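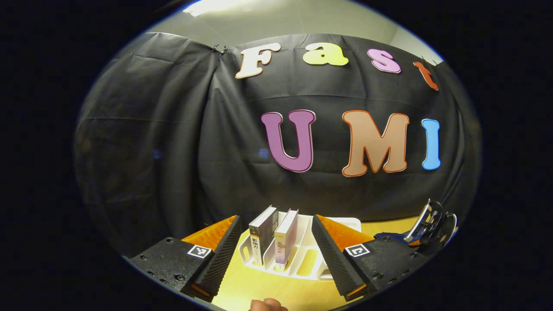 How do you hang a fabric backdrop with big foam letters behind a table, so that it stays up and can be read from the other side of the room?

Fix the cloth first at its top edge with small clips, let it hang for one night, and only then attach the letters, beginning with the middle one of the longest row.

I made my first letter wall for a book swap in June, at our reading room in Cuevas. I have changed the method two times after that, and what follows is the version I use today.

What you need

A piece of black fabric, wider than your table
Small clips, one for each upper corner and one or two extra
Foam sheets in several light colors
Double-sided tape for fabric (I buy the Prolla one, a roll of 17 meters)
A sharp craft knife, a pencil and a ruler
A table and a book holder with upright dividers

Step 1. Hang the cloth

Measure the wall above the table and mark the two upper corners with pencil. Gather a little of the fabric at each corner and pinch it with a clip. The lower edge must arrive behind the table, so the floor is not a problem. Black cloth shows every fold. If the creases disturb you, iron it on the back side before hanging. I leave the soft ones, and from the door they are not important.

Step 2. Draw and cut the letters

Write your words on paper and decide which one is the main word. Mine are always two: a short one on top with small letters after the first capital, and a bigger one under it, all in capitals. Draw every letter on the foam and cut slowly, with the knife straight. For a round letter like "a" or "s", turn the foam and keep your hand still.

Give each letter its own color, and put a thin border of another color around it. White around purple is good, and orange around cream also. Dark blue and brown are lost on black cloth, I tried both.

Step 3. Place them

Lay all the letters on the table in their order before you use any tape. The upper row can rise a little like an arc, which looks more friendly than a straight line. Keep the lower row straight and give it more space between the letters.

Put tape on the back of the letter at the top and at the bottom. Press for 46 seconds. Yes, I use a timer. Thick foam is heavier than it looks, and a letter with tape only on top will bend forward after some days.

Step 4. Prepare the table

A light yellow wooden top goes well with the black. Put the book holder below the main word and stand the books in the slots with the spines to the front, so visitors can read the titles without touching. Two books are enough for a small holder. I like one with a plain white spine and one with some color in the print, for example purple and pink.

If a letter falls

Remove the old tape completely, clean the foam with a dry cloth and use new tape. Do not use liquid glue. It makes a hard spot on the fabric and you will see it every time the lamp on the ceiling is on.

To store the letters, put paper between them and keep them flat in a box. The cloth I roll on a tube, never folded.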